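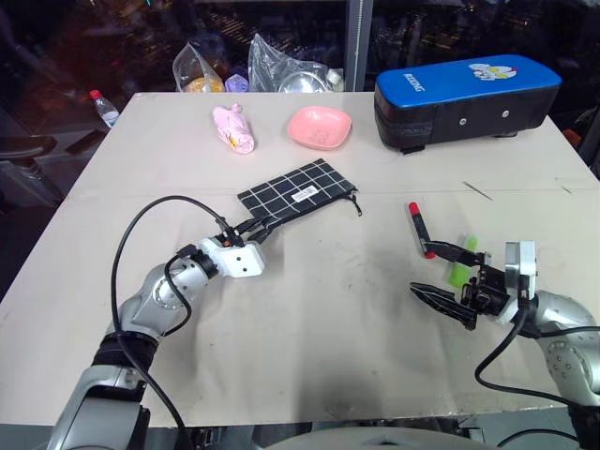

How wide should a two-finger gripper open for packing up a desk?

Wide enough to clear the thickest thing you plan to pick up, with a bit of room on both sides for error. For pens, pouches and small dishes, a gripper that opens to 90 mm is plenty, and anything wider mostly gets in its own way.

Tips for comparing grippers at the workshop bench

These notes come from a home workshop where two arms share one table. We have had three sets of fingers on them since May: the Udden narrow pair, the Bachmann ridged pair and a plain flat set from Nilthorpe. Most of the advice applies to any small arm with a parallel gripper.

Pick your test objects from the junk drawer

Foam blocks tell you very little. Every finger on the market can pick up a foam block. Use what you would really be tidying: a zip pouch, a marker, a folded cloth, a shallow dish. A soft pouch is a good first object. It sags in the middle when lifted by one end, and the zipper pull drags along behind and catches on things. A marker is harder than it looks, being round and thin, and it will roll if a finger nudges it before the grip closes.

Put a marker next to something else at least once in every session. Picking up one item from open table and picking up the same item with a neighbour against it are two different jobs, and a finger that does the first well may push everything around on the second.

Flat tips or ridged tips

Flat tips are better on paper labels, thin card and anything that marks easily. They slide off round plastic. Ridged tips hold round plastic well but snag on mesh and loose knit. If you can only buy one set, buy the ridged ones and stick a strip of thin rubber over them when you need a softer touch. Double-sided carpet tape holds the rubber on for an afternoon and peels off without much mess. Don't use superglue. We did, and spent an evening with a scraper.

Pointed tips are worth having for getting under the edge of a pouch lying flat. Come in low and almost level with the table. Stop before the tip touches, then creep.

Sort out the cables first

A gripper cable needs enough slack for the wrist to turn all the way both ways, and no more. Turn the wrist by hand with the power off and watch where the loop goes. If it can reach the fingers or hook over the other arm, clip it back. Hook-and-loop straps are better than zip ties here, as you will be moving them again next week.

Leave the loop a bit larger than seems tidy. Our first Udden cable was strapped down tight and failed at the connector after 53 runs.

Where to mount the wrist camera

Mount it so you can see both fingertips at full open and at full close. Check both before you tighten the screws. On the Bachmann set the fingers are longer, and we had to shift the bracket back and redo the calibration.

Dark objects are a nuisance under black fingers. A dab of white paint or correction fluid on the outside of each fingertip makes it much easier to judge the gap on screen. Renew it when it wears off.

Working after dark

Windows behind the bench turn into mirrors at night and throw small points of light into the picture. A blind fixes it. If there's no blind, lower the camera angle and lock the exposure before you start. Do your comparisons at the same time of day, or the second gripper gets blamed for the light.

Use a matte, pale table if you have the choice. Wipe it down before each session, as crumbs and grit get into ridged tips and stay there. An old toothbrush gets them out.

Run the same job the same way

Six tries per object per gripper is enough to see a difference. Mark the starting spots with pencil so everything goes back where it was. Write down drops and near misses separately. We keep ours on paper, one sheet per gripper, and type them up later.

Swap the fingers between left and right arms halfway through. One of ours has slightly more play in the wrist, and for a while we thought the Nilthorpe set was worse than it is.

Controllers

We used the Vidine controller for all three. Its default closing force is too high for soft goods, so turn it down to 6 N for cloth and pouches and bring it up again for anything hard. Save each setting under the name of the object. Check that the stop button works before each session, and keep it on the side of your better hand.

What we kept

The Bachmann fingers stayed on the right arm and the Udden pair went on the left. The Nilthorpe set is in the drawer for paper and card. A spare set of screws lives in the same bag, with the hex key taped to the outside.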